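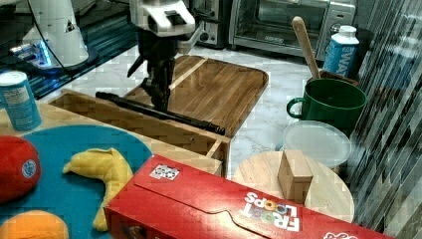 Progress report on the kitchen work at Basano House
Wednesday, March 27, 2019
To: the grants team, Malhotra Trust

Dear all,

Thank you once again for your patience with us over the winter, and for the second part of the grant, which arrived safely and has been put to good use. I promised you a fuller letter than the rather thin one I sent in November, so I hope you will forgive me if this one wanders a little.

The kitchen corner

You may remember that the worst of our troubles was the corner by the sockets, where everything ended up and nothing could be found. I am very happy to say it is now a place where people can make their own breakfast, and they do! The toasting things live together, the two-slot toaster and the big steel one side by side, and the mugs stack up next to the canisters so that a cup of tea doesn't mean opening five cupboards. The striped wooden board lies flat in the middle, with the bread drawer on the back end of it, and the wooden spoon or rolling pin stands up in its square holder where a hand can reach it.

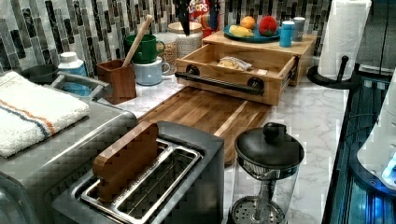
We did think for a while about fixing shelves to the wall, but the tiles are in good order and it seemed a shame to drill into them. The money set aside for shelves (207 pounds) is therefore still in hand, and I would like to ask whether we may put it towards a second drawer unit from Trostex, the same firm as before. I enclose their price list with this letter.

How the drawer is getting on

The wooden drawer has been the great success of the whole project, much to my surprise - I had my heart set on an old-fashioned bread bin. The bar handle suits people whose grip is not what it was, and the drawer pulls out far enough to see what is at the back. Bread goes in wrapped, and a bag of something to nibble is allowed as well, after a lively discussion at the residents' tea.
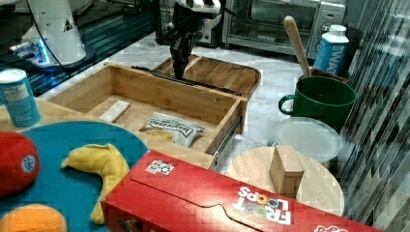
Where we are still a bit behind is the labelling. Sender Print have let us down on the large-letter labels, which were due nearly six weeks ago, and I have asked them for a firm date. Cereal boxes also need a proper home, as they are too tall for the drawer when stood up and tend to wander along the counter.

Next steps

We hope to have the labels up before the summer, and to run five more breakfast mornings in the meantime. If any of you would care to come along to one, you would be very welcome, and there will certainly be toast. Please let me know about the shelf money when you are able.

With warm thanks from everyone here,
The house manager, Basano House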